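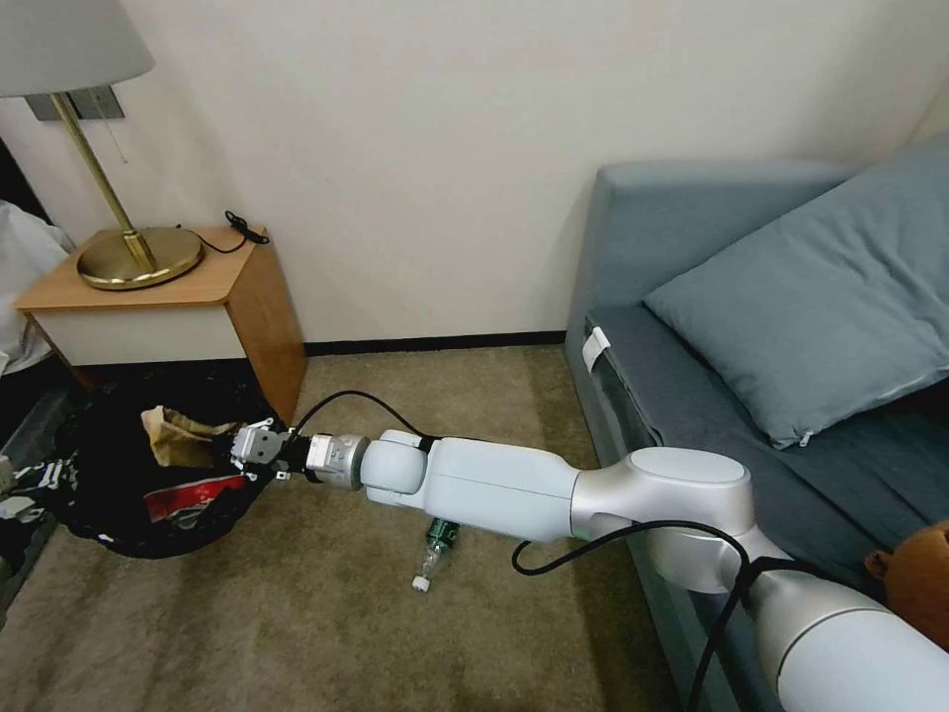

Elten arm with parallel gripper at a trash bag, carpeted room with nightstand and sofa.

Elten Room Arm

The Elten is a light robot arm for hotels, guest houses and serviced apartments. It takes over the part of room cleaning that is done close to the floor: picking up bottles, paper and packaging and putting them in the bag. The beds, the bathroom and the final check stay with your staff.

What changes for the team

At the Zosside guest house, the arm has been in daily work since March. Housekeepers there now start with the bed while the Elten clears the carpet. "My back is better in the evening," says Evdokia Spanos, who leads the morning shift. "But you must plan the rooms differently — we needed some weeks to learn this."

We recommend that one person on each shift is trained as operator. The training takes 15 hours and is given at your house by Hakim Wuisan or Sihan Kang. Operators can stop the arm at any moment with the hand button.

Items of guests

The Elten does not decide alone what is trash. When it is not sure, it leaves the item in its place and asks the operator.

Supply

Arm, gripper, hand button and 50 trash bags
Service check after each 1000 working hours
Delivery in 40 days from order

For a visit or a price, please write to Sowmya Alva at the Bunard sales office.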